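4. Care of the table top

The top of your Serside table is wood with a light finish. Please read this section before the first use and keep it with the assembly sheet.

CAUTION: Do not use scouring powder, steel wool or any cleaner with bleach. Damage from these products is not covered.

4.1 Before the first use

1. Let the table stand unpacked in the room for 2 days before you put heavy things on it.
2. Wipe the top with a soft cloth, a little damp, always along the grain.
3. Dry it at once with a second cloth.

4.2 Small scratches

1. Clean the place and let it dry for 30 minutes.
2. Put a small amount of Getent wax on a cloth – never directly on the wood.
3. Rub gently along the grain. Where the grain bends, follow the bend with your hand.
4. Look at the top from a low side, with the light in front of you. A dull spot shows better like this.

Note: Every top has its own pattern. Waves, wide arcs and places where the lines come close together and turn are natural growth of the wood. They are not a fault, and you should not try to sand them out.
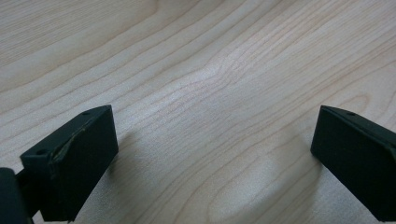
4.3 Daily use

1. Put a mat under hot pans and under plant pots.
2. Lift objects, do not pull them.
3. Wipe spilled coffee or wine immediately.

Comments (3)

Ghazala Kazmi
Can I use the same wax on the legs? Mine are painted.

Sohail Memon
@Ghazala no, section 5 says only a damp cloth for painted legs.

Safta Gavrilă
I have a swirl almost in the middle of mine and I wanted to send the table back. Now I read the note and I will keep it. The wax took 2 tries, the first time I used too much.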